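The Tub by the Back Door
2023-12-04
By Kaede Okabe

Print this page | E-mail this to a friend

I have bought more storage boxes than I care to admit, the kind with lids and dividers and little clip-on labels, and the thing I reach for every single day is still a plain plastic tub. It catches whatever turns up under the sofa, and when company is coming it saves me (truly, it does!) from carrying toys upstairs one armful at a time.

If you're buying one, look for a rounded rim, which is so much kinder on the hands, and something to hold on to at each end. A tub that narrows toward the bottom will usually stack inside its brothers, so three of them take up hardly more room than one.

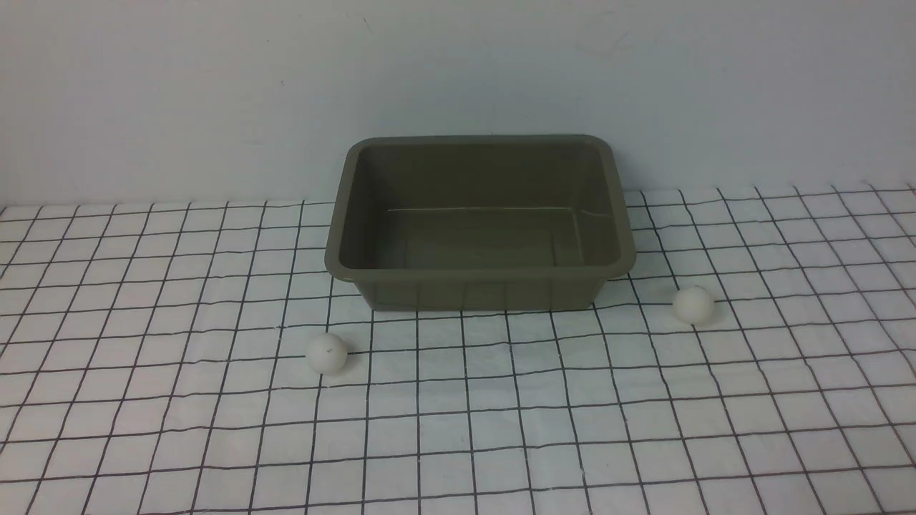
A plain olive-gray tub, with two small white balls still to go in.

For cleaning, I use warm water, a squirt of dish soap and an old soft cloth, and I let it soak 20 minutes if there's anything sticky along the bottom. Go easy on scouring pads, as they leave scratches that hold the dirt. Dry it well before you stack it, or you'll be tugging two tubs apart come January, and I have said some unladylike words over that.

Small balls are the worst for wandering, so I drop them in first and lay the bigger toys over the top. And do wash the balls now and then! A mesh laundry bag in the sink does nicely, and they can dry on a towel overnight while you put your feet up.

E-mail this to a friend | Print this page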